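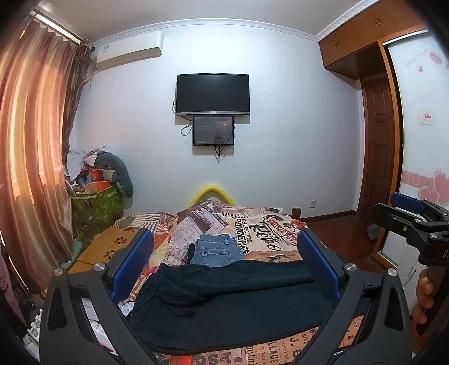
So I've been meaning to write about the great clothes cull since November and it keeps slipping, mostly because I wasn't finished and didn't want to come on here being smug about something I'd only half done. I'm still not finished. But I've stopped buying things, which was the bit I really wanted to talk about.

A bit of background for anyone new. I moved to Malance with two suitcases and a rucksack, into a flat with one narrow wardrobe and a chest of drawers whose bottom drawer has to be lifted and pulled at the same time. I managed fine for a year. Then I got a job at Krishnan, where you can wear more or less what you like, and instead of wearing more or less what I liked I panicked and bought a new set of clothes for a person who goes to meetings. Then I got the bus home past the shops on Evance Road every evening, and you can guess the rest. By last autumn the wardrobe door wouldn't shut and I was wearing the same jeans four days out of five.

The rule I set myself was no new clothes for 100 days. Underwear and tights didn't count (I'm not a monk). Second hand did count, and that's where I'd have cheated, because I can talk myself into anything if it's got a charity shop tag on it. I allowed myself one proper exception, for shoes, in case something fell apart in the rain.

I lasted 94. I know! Six days off. It was a Thursday, it was chucking it down, I'd had a horrible afternoon and I went into a shop to get warm and came out with a green cardigan. I love the cardigan. I've worn it nearly every day and I refuse to feel bad about it, although I did feel quite bad on the bus.

What surprised me was how quickly the wanting went away. The first fortnight was awful. I kept opening the apps without thinking, in the queue at the post office, in the bath, waiting for the kettle. I deleted them in the second week and then found I was looking at the same shops through the browser, so I unsubscribed from all the emails too, and that took a whole evening with a glass of wine. Some of them make you fill in a little form about why you're leaving. One asked if I was sure three times. After that it went quiet, and by the end of the first month I'd stopped noticing what was in the windows on the way home. I read two library books on that bus. I hadn't finished a book since the summer.

The other thing is that I started looking after what I had. I sewed a button back on a coat that I'd been carrying round in my purse for ages (the button, not the coat). I washed my jumpers by hand in the sink, badly, and one of them is now a slightly different shape, wider and shorter, more of a poncho really. I bought a fabric shaver from Sultel, which I suppose is a purchase but isn't clothes, and I've had more joy out of that thing than most of my wardrobe. If you've got a bobbly cardigan and a boring phone call to make, I can't recommend it enough.

As for the cull itself, I did it one drawer at a time, on the bed, with the radio on. I've tried the method where you pull everything out at once and I ended up sleeping on the sofa, so never again. Most of it was easy. Anything that itched went. Anything I'd bought for a wedding and sworn I'd wear again went, apart from one dress, because I do still think I might. The hard ones were the clothes that fit a version of me from five years ago, and I haven't dealt with those. They're in a bag at the back and the bag is shut.

I sold a few of the better bits online and made 5 pounds on a pair of boots after postage, so that's the holiday sorted. The rest I took down the hill in carrier bags, a couple at a time, because I don't drive and the bags kept splitting.

Money-wise, I went back through my bank statements for the same stretch the year before and I'd spent just over 400 pounds on clothes. I had to sit down. I couldn't tell you what half of it was. There was one top I remembered clearly and the rest could have been anybody's.

I'm going again from next month, same rules, and I've decided knitwear is now a separate category — we'll see how that goes. Someone asked in the comments last time about moths, and yes, I do have moths, and I'll do a separate post on it when I've calmed down.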